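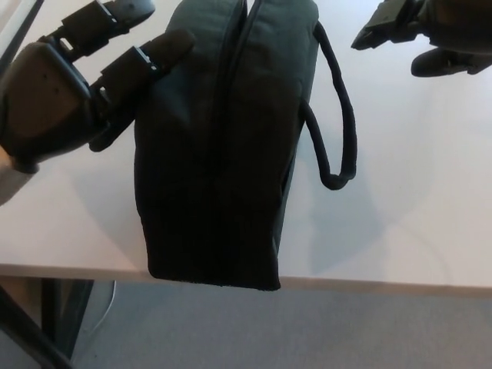
**How many examples are needed before the first training run?**

Record 200 accepted examples for each task. Rejected attempts remain in the session log but do not count towards this figure.

## 4.3 Recording examples of bag handling

This section applies to two-handed stations running Jaltenum with the Fommont recording software. Complete the start-up checks in section 4.2 before proceeding.

1. Select **New session** and enter the task name exactly as it appears on the task sheet.
2. Place the bag on the table within reach of both hands. Vary its position and angle between attempts.
3. Open both hands and bring them to the start position.
4. Press the left pedal to begin recording.
5. Bring the hands to opposite sides of the bag. Grip the fabric near the top and wait for both contact readings to settle.
6. Raise the bag clear of the table, keeping the hands level.

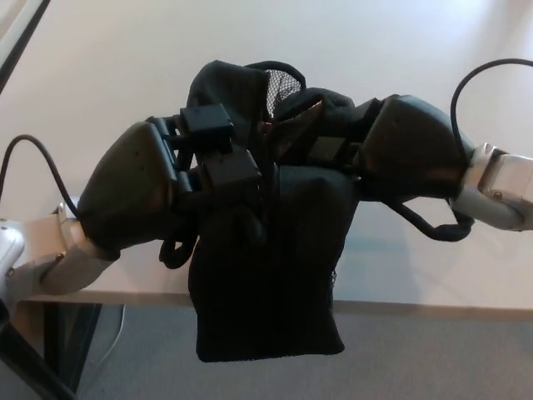

7. Hold the bag still for 2 seconds, then lower it and release both hands.
8. Press the left pedal again to stop. Mark the attempt **Accept** or **Reject** before starting another.

**Note:** An attempt in which the grip slips and is recovered may be accepted. Apply the label *Recovery*. Such attempts are of value in training and should not be removed at review.

**Note:** Where a bag has a cord or handle, let it fall differently from one attempt to the next. Do not tuck it away unless the task sheet requires this.

**Caution:** Loose cord can catch in the finger joints. If this occurs, press the stop button and wait for the motor light to go out before freeing it by hand.

**Caution:** Do not pull the hands apart while both are gripping. The Tovell finger joints may be strained without any fault being reported.

### Storage and review

Sessions are copied to the Brandão server when the operator signs out. Local copies are kept for 48 hours - after that they are deleted and cannot be restored at the station. If the copy fails, code 73 is displayed; leave the station switched on and refer to section 7.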